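Repacking a molded tool case so the lid closes
Home & Workshop > Hand tools > Storage

Posted by Zodness
Saturday

I have one of those black plastic tool cases that opens flat like a book. Molded foam inside, a slot for each tool, orange and black handles on nearly everything. It came as a gift when I moved to Stitdale and it has been fine for two years.

Last weekend I took everything out to clean it, and now I can't get it back together so that it shuts. It gets to within an inch and then the hinge side starts to bow. I don't want to force it because the latches are plastic.

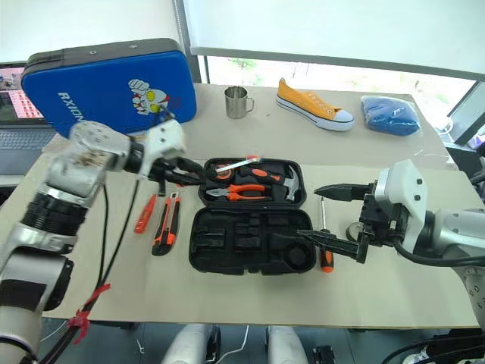
The tools I'm trying to fit are a claw hammer, pliers, a tape measure, screwdrivers, two utility knives (one slim, one fat) and a few small things. The hammer went in first because it's the biggest, and I assumed everything else would fill in around it. I've tried this for 15 minutes at a time on three evenings and I always end up with something lying on top of something else.

Is there a usual order for this? Also, is it safe to keep the knives in the foam, or should they live somewhere else? There was a paper insert with a diagram, but it went out with the box.

Posted by Girnberg

You're piling up one half. These cases only close if both halves are used and nothing stands above the edge of the tray. When a tool sits across another tool, the lid is pressing on it, and that's your bowed hinge.

Take everything out again and leave both trays bare. Then look at the foam before you pick up any tool. A round recess is nearly always for the tape measure. A T or L shape is the hammer. Long narrow slots with a wider part at one end are screwdrivers, and the wide part takes the handle. Utility knives usually get a slot that is a bit wider than a screwdriver's and the same width all the way along.

Start with the tape measure, because there's normally only one place it can go. Hammer next, then pliers. Leave the screwdrivers until the end. They look interchangeable but often the slots differ in length, so try the longest one in the longest slot and work down.

Push each tool in until you feel it stop. The foam on mine grips hard for the last bit and a screwdriver can look seated when the handle is still sticking up. I run my palm flat over the tray before closing. Anything I can feel goes back in properly.

Knives are OK in the case. Pull the blade all the way in and check the slider is locked.
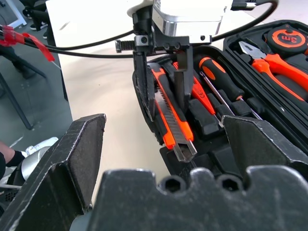
Utility knife and screwdrivers at the foam slots.

If the fat knife won't go down, turn it end for end. Mine only fits one way around because of the slider on top. If it still doesn't fit, try it upside down before you decide it belongs somewhere else.

Posted by Na

just cut the foam. I did mine with a bread knife and everything goes in now

Posted by Girnberg

I wouldn't cut it yet. Once a slot is too big the tool slides out when you pick the case up by the handle, and then you have loose tools knocking around in there.

Posted by Zodness

Thanks, that mostly worked. The tape measure was the problem. I had it in the half with the hammer, and moving it to the round recess on the other side freed up the space. The fat knife did have to be turned.

It closes now with both latches. I still have one small tool left over and no empty slot that looks like it. I may have added it to the set at some point and forgotten. It's in the kitchen drawer for now.

Posted by Na

still say cut the foam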